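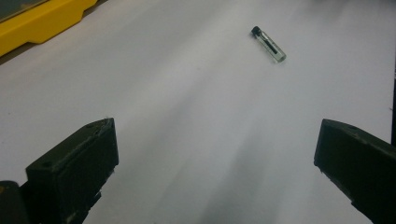

Words and upkeep notes: the bench editor at Truvari

Equipment > Grippers > Brunet two-finger > Finger care

I look after the Brunet gripper on our small-parts bench, and I get more mail about its fingers than anything else we list. They're simple blocks, they bolt on, and they wear at the edges first. Run a fingertip along the top edge every 25 shifts and file down anything that catches. Ours have done 1,773 picks on this set and still close square.
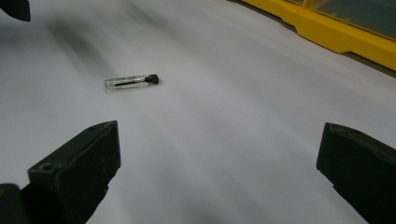 Finger alignment is the job people skip. Loosen both sides, close the jaws on a flat shim, then snug the screws a little at a time, left and right in turn. Open up again and try it on something slim and round that can roll — a capped glass vial lying on its side on a plain white surface is a good test, and you'll know quickly if one finger arrives early. If the part gets shoved sideways, go back and shim again (I usually need two goes!).

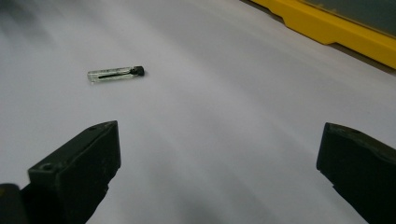 Once it's closing evenly, write the shim size on the Fuvholm card and leave the screws alone. Please don't use thread glue, I've had to drill that out before. Spare fingers come in pairs, part 644, and the screws are in the bag.

Comments

pistberg_bench: Does 644 fit the older wrist plate?
Reply: It does, but use the short screws.

K.: Filed mine too far and lost the square edge. Ordering a pair, lesson learned.

Contact Truvari parts desk | © 2018 Truvari | Back to top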